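Talk notes, 22 Nov 2020
Soil moisture on small orchards: what we learned at Stikasine
SPEAK SLOWLY. Water before you start.

Opening
Hands up who waters by calendar. Most of the room, probably. Me too until August.
Skip the drought history, they lived it.

The site
Stikasine block, apples mostly, a few old pears along the creek. 661 trees. Clay on the low side, gravelly stuff up top. Same drip line feeding both, that was the whole problem.
Laugh line about the pears if they're awake.

What we did
Probes at two depths, read every 9 days. Wanted weekly, couldn't get the drivers.
2,939 readings by the end of the season. Not all good ones. Say so before somebody asks.
Penen looked after the top rows, Wudness had the bottom. Thank both crews here, forgot last time.

Results slide
Low side was getting nearly double what it needed. Top rows stressed by mid afternoon.
Don't read the graph out. Point at the dip, wait, move on.
Fruit size, colour, both better where we split the line. One season only!! Don't oversell.

Cost
Valve, fittings, a Saturday's labour. Cheaper than the neighbours guessed.
If asked re the Ueda controller: havent tested it long enough, happy to chat at the break.

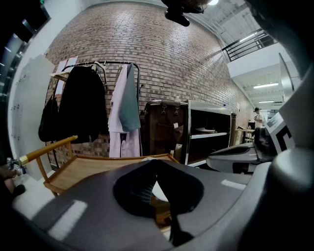

Orchard and Irrigation Group

What I'd change
Mulch first, then probes. Did it backwards and had to dig the lot up again.
Flag the probes in a bright colour, mower got 2 of them.
Write readings down on paper as well. Phone went in the creek.

Questions
Frost, they always ask frost. Answer: diffrent talk.
Salt buildup: send them to the handout, back page.
Finish by quarter past, the hall is booked after us. Sign-up sheet is beside the tea urn.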